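Progress report to Broneck: household examples, second period
Omik project, Jellby site
June 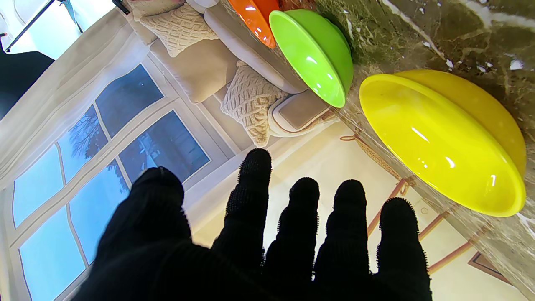 Wrist camera view, right before the bowls: gloved hand, three plastic bowls on the marble counter.

1. Where we stand

The plan you approved asked for 1,000 usable examples of bowl handling and 1,000 of soft goods (cushions, throws, folded cloth) by the end of this period. We have 2,075 in total, so the headline is good. The headline is also hiding something. Bowls ran well over target, soft goods came in short, and the surplus on one side does not make up for the gap on the other, however nicely the two add up.

To get those 2,075 we recorded 3,046 attempts. The remaining 971 were thrown out, mostly for reasons given in section 3. You asked last time that we report the discards along with the keepers, and we have come to regret being so agreeable about it.

2. Bowls

The bowl work is the part of the project that behaves. An operator drives the hand by teleoperation, the wrist camera and the arm's joint readings are saved together, and each attempt gets a written instruction afterward ("pick up the yellow bowl," "put the green bowl in the orange bowl"). Instructions are written by someone other than the operator. When operators wrote their own, they described what they had meant to do, which made for a very flattering set.

We kept to bright, solid colors at the start so that the instructions would be easy to check. Glossy plastic turned out to be a mixed blessing. It is light and survives being dropped, and it throws back a streak of window light that moves every time the wrist does. Our first trained model was fond of those streaks and reached for them with real conviction. Mixing morning and late afternoon sessions has helped, and the current version goes for the rim of the bowl most of the time.

The knit glove stays on the hand for all recordings. Bare fingertips slid on plastic rims, and the glove grips better. It also sheds. We now replace gloves on a schedule instead of waiting until one looks bad, which was a standard nobody could agree on.

3. What went wrong

The largest group of discards came from the hand getting in its own way. With the camera at the wrist, spread fingers can cover the very thing they are about to touch, and at the moment of contact the view may be mostly glove. We had counted on the model learning to cope. It coped by closing early. Operators are now asked to come in from the side where they can, and the share of blocked views has dropped enough that we stopped arguing about a second camera.

The second group was timing. For part of the period the clock on the recording computer drifted from the clock on the arm, and the pictures showed a grasp slightly before the joints admitted to it. Those recordings may be recoverable. We have not counted them as usable and would ask you not to either.

The rest were ordinary: wrong instruction attached, recording started late, operator sneezed. The last of these has its own code in the log.

4. Soft goods

Cushions are slower than we told you they would be. Plain covers are fine. Chunky knits catch on the glove, knit on knit, and the two part company only after some negotiation. Letting go has become the hard step, and our original scoring did not include letting go at all. We have added it, which lowered our numbers overnight – a fair result, if not a pleasant one to type.

We tried a smoother glove from Grigaitė for the cushion sessions. Release improved and bowls got worse. For now we change gloves between tasks and note the glove type in each record, so the training set can be split later if that proves useful.

5. Spending

Operator hours are slightly over plan, arm maintenance is under. Gloves were not in the budget and now are, under consumables. We are not asking for more money this period. We are asking to move what is left in the furniture line to operator time, as the room has enough furniture to be confusing already.

6. Next period

Soft goods come first until they reach target. Bowl recording is paused apart from a small set in which the bowls are moved closer to the edge of the counter, where the current model is least sure of itself. We also plan to rerun the instruction check on the oldest recordings, which were labeled before we had settled whether the near bowl is near to the hand or near to the person reading the sentence.

Decision needed from Broneck: approval of the transfer in section 5, and a yes or no on counting recovered clock-drift recordings toward the target if the repair holds up.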